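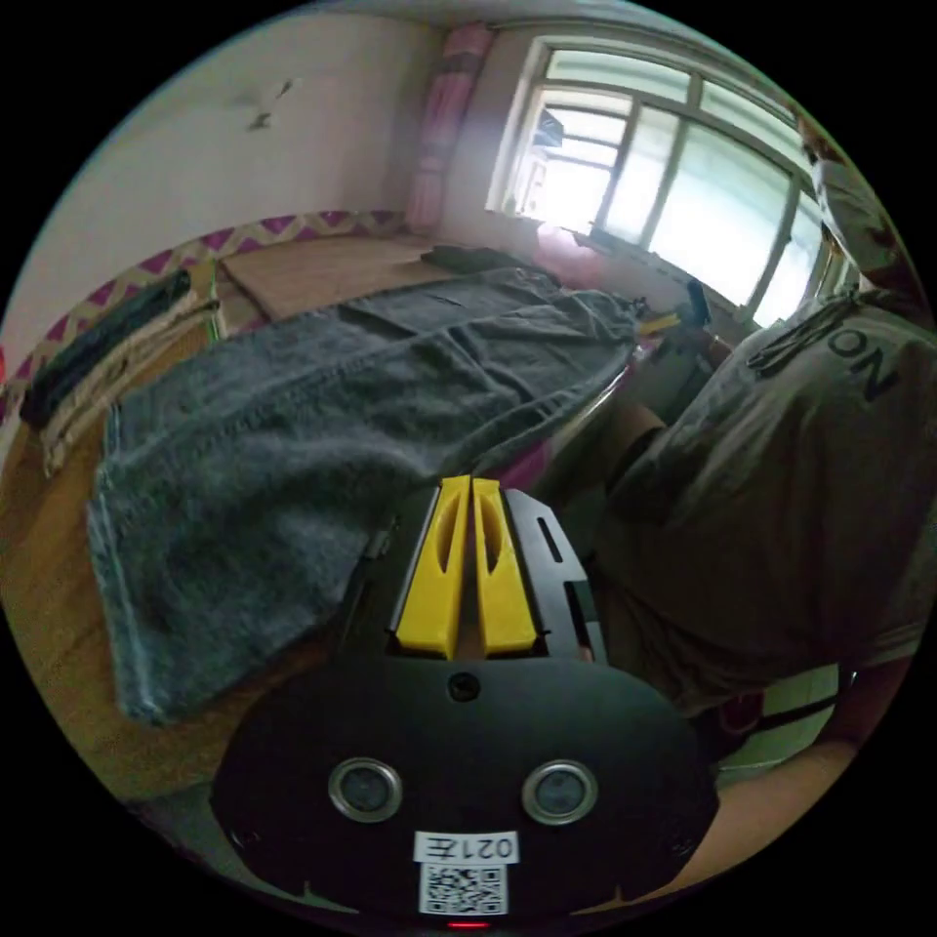

Most people own too many towels and keep them too long. I lived for years with a closet full of them, and I now think a household does better with a small number that all get used.

The usual argument for a big stack is guests. I moved to Zudstead four years ago, and in that time I have had people stay overnight a handful of times. Each time they used one towel apiece. The rest of the pile sat on the shelf and picked up the smell of the closet.

The other argument is laundry. If you have plenty of towels, you can put off washing them. That is true, and it is the problem. A big supply means a big load, and a big load of towels takes forever to dry. My building on Esteban Street has 2 dryers for everyone, and anyone who shows up with a month of towels ties up both of them for the evening.

I kept two bath towels per person and gave away the others. The animal shelter took the worn ones. I wash what we have every few days, and it fits in with the shirts. Dark colors hold up best for this because they get washed so often.

Stores push the other way. Merkance sells towels in sets, and the set always includes sizes I have never found a use for. Buy singles if you can find them, even if each one costs a little more. When one wears through, replace that one and leave the others alone.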